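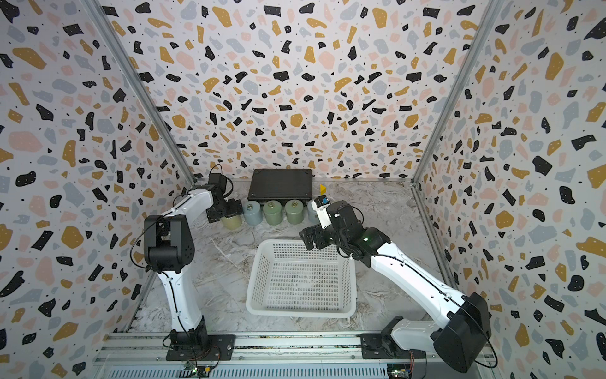

테라조 무늬 벽과 대리석 무늬 바닥

우리 할머니는 벽지를 고를 때 꼭 냄새부터 맡으셨다. 진짜다. 지물포 주인이 견본책을 펼치면 코를 갖다 대고 킁킁, 그러고는 "이건 겨울에 춥겠다" 하셨다. 벽지 냄새로 겨울을 어떻게 아느냐고 물으면 너도 나이 먹으면 안다고 하셨는데, 나는 서른여섯이 되도록 모르겠다.

아무튼 그래서 내가 벽지 가게에 취직했을 때 엄마는 피는 못 속인다며 웃었다. 가게 이름은 고버였다. 간판에는 영어로 Gover라고 써 있는데 동네 사람들은 다들 '고바우'라고 불렀다. 사장님은 정정하는 걸 삼 년쯤 하다가 포기했고, 나중에는 전화도 "네, 고바우입니다" 하고 받으셨다.

4월이었나, 손님이 하나 들어왔다. 키가 크고 코트가 좀 길고, 한국말이 이상할 만큼 정중한 여자였다. 이름이 이에바 매기라고 했다. 에스토니아에서 왔는데 할머니가 라트비아 사람이라 이름은 라트비아식이라고, 내가 묻지도 않은 걸 문 앞에서 다 설명해 줬다. (나는 그때 이미 이 사람이 좋았다!)

"벽지를 찾습니다. 제가 어릴 때 자던 방의 벽지입니다."

"사진 있으세요?"

"없습니다."

"그럼 무늬는 기억나세요?"

"점이 있었습니다. 그리고 점이 아닌 것이 있었습니다."

나는 메모지에 '점, 점 아닌 것'이라고 적었다. 적어 놓고 보니까 세상 모든 벽지가 거기 해당되는 것 같았다.

우리 가게에는 견본이 580장 있었다. 내가 들어오자마자 한 일이 그걸 전부 번호순으로 꽂는 거였으니까 확실하다. 이에바 씨는 의자를 당겨 앉더니 1번부터 보겠다고 했다. 나는 커피를 타 왔고, 사장님은 은행에 갔고, 우리는 봤다. 꽃무늬, 줄무늬, 또 꽃무늬, 삼베 비슷한 것, 호랑이(누가 사는지 모르겠다), 다시 꽃무늬.

40번쯤에서 이에바 씨가 처음으로 손을 들었다. 학생처럼 진짜로 손을 들었다.

"이것은 이모 집 화장실입니다."

"찾으시는 건 아니고요?"

"아닙니다. 하지만 반갑습니다."

그때부터는 속도가 확 느려졌다. 이건 이가 부러진 날 치과 대기실, 이건 헤어진 사람의 부엌, 이건 기차에서 본 남의 집. 나도 슬슬 끼어들기 시작했다. 어, 이거 우리 피아노 학원인데요? 체르니 치다가 졸면 이마가 딱 여기 닿았거든요. 이에바 씨는 그 견본에 이마를 대 보았다. 나도 대 봤다. 차가웠다. 피아노 학원 벽도 차가웠던 것 같다.

해가 넘어갈 때쯤 사장님이 돌아와서 둘이 뭐 하냐고 물었다. 벽지 고르는 중이라고 했더니 그걸 이마로 고르냐고 했다. 할 말이 없었다.

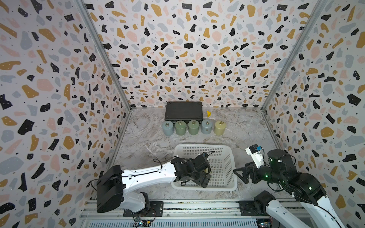 구시우 / 글쓴이

결국 580번까지 다 봤는데 없었다. 이에바 씨는 실망한 얼굴은 아니었고, 그냥 오래 앉아 있어서 다리가 저린 얼굴이었다. 나는 미안해서 견본책 뒤에 끼워 둔 자투리 봉투까지 꺼냈다. 단종된 것들, 반품된 것들, 사장님이 버리라고 했는데 내가 못 버린 것들. 거기 테라조 무늬가 하나 있었다. 밝은 바탕에 까만 조각, 겨자색 조각, 분홍 조각이 아무렇게나 흩어져 있고 그 사이에 깨알 같은 점이 찍힌 것.

점, 그리고 점 아닌 것.

이에바 씨가 아무 말도 안 했다. 나도 가만히 있었다. 사장님만 뒤에서 계산기를 두드리고 있었다.

"이것이 아닙니다."

아, 나는 그 순간에 정말 맥이 탁 풀려서 웃음이 나왔다. 그런데 이에바 씨가 봉투째 끌어안더니 이걸로 하겠다는 거다.

"아니라면서요."

"네. 그런데 밤에 불을 끄고 누우면 이 노란 조각은 물고기가 될 것 같습니다. 제 방의 것은 오리였습니다."

그 말을 듣고 보니 정말 물고기였다. 지느러미까지 있었다. 검은 조각은 모자 같고, 분홍은 누가 씹다 뱉은 껌 같고(이건 말 안 했다). 어릴 때 열이 나서 누워 있으면 우리 집 천장 무늬도 밤새 뭐가 됐었다. 말이 됐다가 주전자가 됐다가, 무서운 아저씨가 됐다가. 할머니가 물수건을 갈아 주면서 저 아저씨는 쌀집 아저씨니까 괜찮다고 하셨다. 할머니한테도 그게 보였던 거다. 나는 그걸 삼십 년이나 까먹고 있었다.

문제는 단종품이라 물건이 없다는 거였다. 나는 도매상 오르키츠에 전화를 돌렸고, 거기서 퍼니벌이라는 창고를 알려 줬고, 창고의 루크사나 자둔 씨가 한참 만에 먼지 묻은 목소리로(정말 그런 목소리가 있다) 한 상자 있다고 했다. 배송비가 3000원이라길래 내가 내겠다고 큰소리를 쳤다. 사장님이 나를 쳐다봤다. 월급에서 까라고 했다. 정말 깠다.

도배하는 날 나도 따라갔다. 풀 바르는 건 처음이라 한쪽을 비뚤게 붙였는데, 이에바 씨는 그쪽 벽에 침대를 놓겠다고 했다. 거기가 물고기가 제일 많다면서.

일이 끝나고 이에바 씨가 차를 끓이러 간 사이에 나는 벽에 코를 대고 냄새를 맡아 봤다. 풀 냄새, 종이 냄새, 그 밑에 뭔가 조금 더. 춥겠는지 안 춥겠는지는 여전히 모르겠어서 한 번 더 맡고 있는데, 부엌에서 설탕을 몇 개 넣느냐고 물었다.

두 개라고 대답했다. 코는 아직 벽에 붙인 채였다.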